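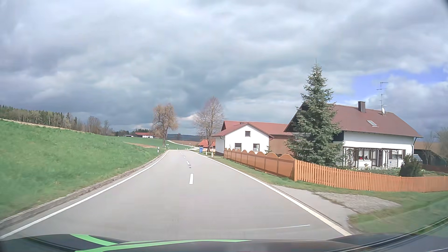 What is changing on the road between Landeg and Rirau? The two-lane road through the farmland is to get new edge and centre lines, cleared gutters and a trimmed verge, with the work starting in March and lasting nearly 15 working days.

Jetetti, the contractor that looks after rural roads in the district, will carry out the spring maintenance in 4 sections, beginning at the Landeg end. The road will stay open throughout. One lane will be closed at a time, between nine in the morning and half past three in the afternoon, and temporary traffic lights will control the other lane.

The work is meant to keep a well-used country road in good order before the farm traffic picks up. The surface itself was checked over the winter and does not need replacing. Small defects will be sealed by hand before any paint goes down.

Line painting

The continuous white lines along both edges and the broken line down the middle will be repainted in the same positions. No change is planned to the width of the lanes or to the places where overtaking is allowed.

Painting needs dry weather and a clean road. If it rains, the painting crew will move to another job and come back when the surface has dried, so the order of the sections may change at short notice. Drivers are asked not to cross fresh paint, which will be marked with cones until it has hardened.

Gutters and verges

Leaves and soil that collect in the gutters over the winter will be cleared by a sweeping lorry, followed by a crew with shovels where the strip is too narrow for the machine. The material will be taken to the Jetetti yard outside Rirau for sorting.

Grass on the banks will be cut once, in a strip next to the road only. The upper part of each bank will be left until late summer. Landowners who normally cut their own stretch can carry on doing so, but are asked to let the company know beforehand.

Trees near the road

Roadside trees on the route will be inspected while the branches are still bare and faults are easier to see from the ground. Dead wood hanging over the road will be taken out. No healthy trees are due to be felled, and the woodland set back behind the fields is not part of the contract.

Where a branch has to come down, traffic will be held in both directions for a few minutes. Wood cut from trees on private land belongs to the landowner and will be stacked beside the nearest gate unless another arrangement has been made.

Access for farms and homes

Farm entrances will be kept clear at all times. Anyone expecting a wide load, a livestock lorry or a large delivery during the work should ring the site office the day before, so that the cones can be moved in good time. Milk collections have already been agreed with the hauliers and will run at their usual hours.

Buses will keep to their normal route. Passengers should allow a little extra time, as there may be short waits at the temporary lights. Refuse and recycling collections are not affected.

Cyclists can use the open lane under the same lights as other traffic. The lights will be set to allow enough time for slower riders to get through, including on the rising stretch near Rirau. Horse riders are advised to use the bridleway while the sweeping lorry is out – it is loud and cannot always stop quickly.

A speed limit of 30 miles an hour will apply on the section being worked on. It will be lifted each afternoon once the crew has left, except where paint is still hardening.

Notices and updates

Clikitz, which handles roadworks notices for the district, will post the section and working hours for the next day on its website each evening. Printed notices will be put up at both ends of the road, and households along the route will receive a letter 2 weeks before work begins in their section.

After the last section is finished, Jetetti will drive the full length of the road after dark to check how well the new lines show up in headlights. Any weak stretches will be repainted in April.

Questions about access, trees or verge cutting can be put to the Jetetti site office in Landeg, which is open from eight in the morning until four in the afternoon. Press enquiries should be sent to the Jetetti communications desk.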